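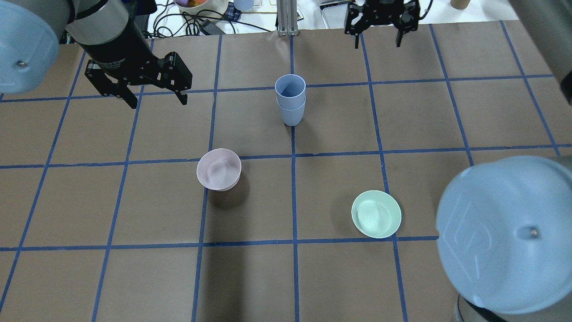

The Squares

A short story by O. Tymoshchuk

My father put the tape on the table the week after he sold the boat. He covered the whole top with brown paper first, and then he made the lines with blue tape, one after another, with his tongue between his teeth. The lines were not quite straight. My mother asked him what it was for and he said it was the lake.

He was 71 then. He had fished on the Studen for most of his life, and every fisherman in Ollow had the lake divided into squares in his head. My father's squares had names, such as Cold Corner, or the Priest, or Where the Dog Swam. When I was a child I believed that these names were printed on real maps. At school I once wrote "the Priest" on a geography paper, and the teacher drew a red line under it.

Now he had the lake in the back room, and he took cups and bowls from the cupboard to be the boats. The pink bowl was my uncle's boat, because it was wide and slow. The green bowl belonged to the brothers from the mill. The blue cups were ours. He put one inside the other and said that this was how we had gone out, he and I, when I was small and sat between his knees.

"You start," he said to me.

"What are the rules?"

"You know the rules."

I did not know them. I had left Ollow 20 years before, and I had come back for four days, with a return ticket in my coat. I worked at Justora, in the office where they calculate the insurance of ships, and I had not been in a boat since I was at school. But I moved the pink bowl one square towards the window, and he nodded as if I had made a good decision.

We played every evening. I understood slowly that it was not a game in which one wins. He would say the weather, for instance "wind from the north, and it is October", and then each boat had to go where it would have gone in such weather. If I moved wrongly he did not correct me. He only waited, with his hands on his knees, until I took the bowl and moved it again.

On the third evening he said, "Big wind," and he laid one cup on its side. 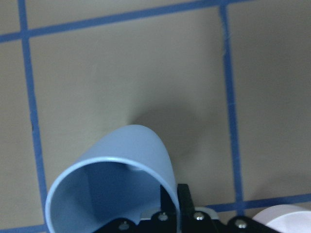 I knew which day it was. Every family in Ollow has a day like this and does not speak about it at table. I was nine years old, and I was at home with a fever, so he had gone out alone. My mother stood at the gate until it was dark. What I remember is her shoes, which she had put on without stockings, and that the soup was burnt.

"Where were the others?" I asked.

He showed me. The green bowl had been far down, near the reeds, and the brothers could not see him. The pink bowl had already gone home. My uncle never forgave himself for it, my father said, and that was the reason he gave us a ham every Christmas. I had always thought that he simply liked us.

"And then?"

"Then the brothers came out from the reeds to look at the sky," he said. "They looked at the sky and they saw a man on a boat that was upside down."

He took the cup and stood it up again. He was very exact about the place. He put it down, looked, and pushed it a little with one finger, and looked again.

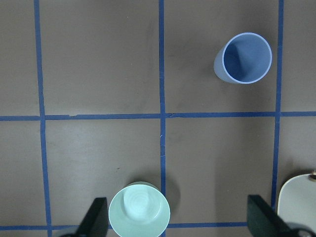

Our boat in the Priest, with the brothers across the line.

"You never told me this," I said.

"You never had a free evening."

He did not say it in a bad way. He said it as he said the weather. Still, I went to the kitchen and washed some plates that were already clean, and my mother came and dried them and asked me nothing.

The next day was my last one. The bus was leaving at six, and we had the afternoon. My father was already sitting in the back room when I came in, and he had brought a cushion for my chair - the good cushion, from the sofa. He said there was no wind at all today, and that it was early, and that the fish were asleep. 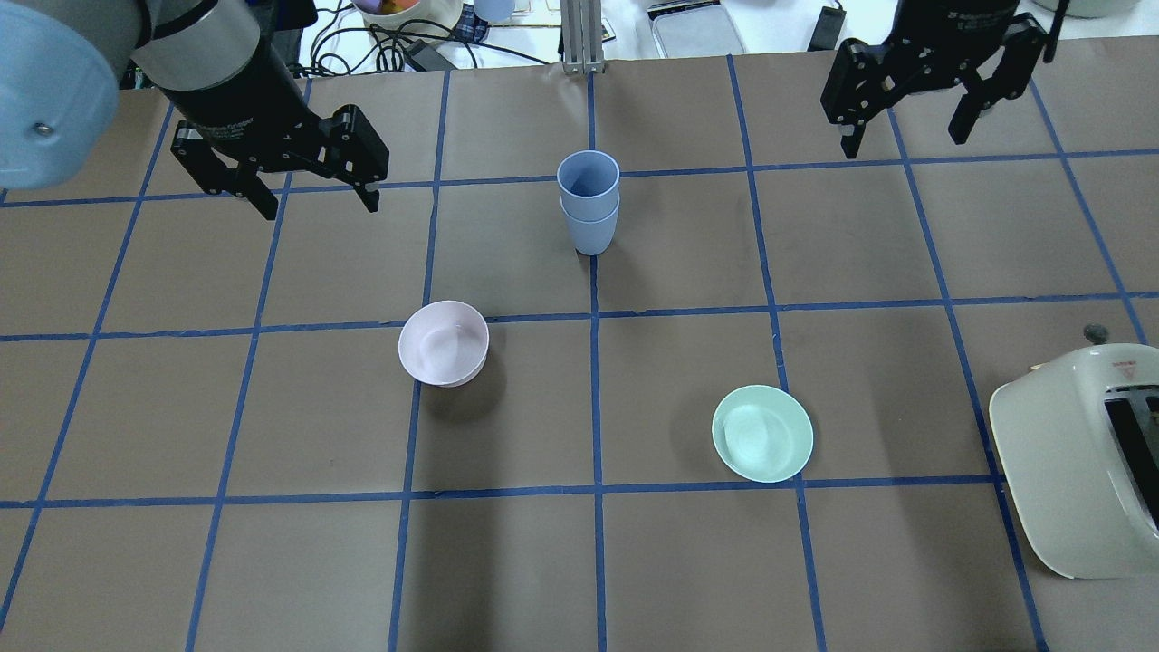 "Then nobody goes out," I said.

"We go out," said my father. "We don't fish. We only go."

So I put my hand on the blue cups, and he told me which way.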